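Startseite Meinung Technik Alltag Archiv Kontakt

Wir verwenden Cookies, um unser Angebot zu verbessern. Einstellungen | Alle akzeptieren

Wer ein Gerät verkauft, soll auch den Schaltplan herausgeben

Von Suryani Ginting

Meine Waschmaschine von Birnoris ist vier Jahre alt und blieb im Frühjahr mitten im Programm stehen. Der Kundendienst wollte die komplette Steuerung tauschen, für mehr Geld, als ich für eine einfache neue Maschine bezahlt hätte. Xolani Mkhize, der in unserem Viertel eine kleine Werkstatt betreibt, fand nach zwei Abenden ein defektes Relais. Das Ersatzteil kostete 4 Euro. Die zwei Abende gingen fast ganz für die Suche drauf, weil es für diese Steuerung keine öffentlichen Unterlagen gibt.

Früher klebte der Schaltplan oft innen im Gehäuse. Beim alten Radio meines Vaters liegt er noch gefaltet hinter der Rückwand. Heute gilt er als Geschäftsgeheimnis. Ich halte das für vorgeschoben. Ein Konkurrent, der die Schaltung wissen will, kauft das Gerät und zerlegt es. Ausgesperrt werden die Werkstätten und die Besitzer.

Der Einwand mit der Sicherheit ist ernster. An Netzspannung soll niemand ohne Kenntnisse arbeiten. Gebastelt wird aber ohnehin, und mit Plan weiß man wenigstens, wo die Spannung anliegt. Clerkadard legt seinen Kaffeemühlen seit 12 Jahren einen Plan bei und verkauft sie immer noch.

Mein Vorschlag ist schlicht: Schaltplan und Teileliste gehören ins Netz, sobald ein Gerät in den Handel kommt, und bleiben dort 13 Jahre. Steckverbinder müssen beschriftet sein. Ersatzteile dürfen einzeln bestellt werden, auch von Privatleuten.

69 Kommentare | 13 Mal geteilt

Im August will ich mit Mkhize die Spülmaschine meiner Schwester öffnen. Auch dafür haben wir beim Hersteller nach Unterlagen gefragt und bisher keine Antwort bekommen.
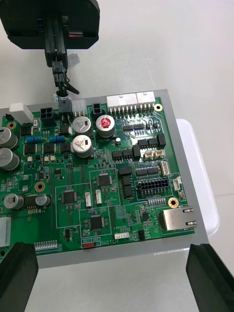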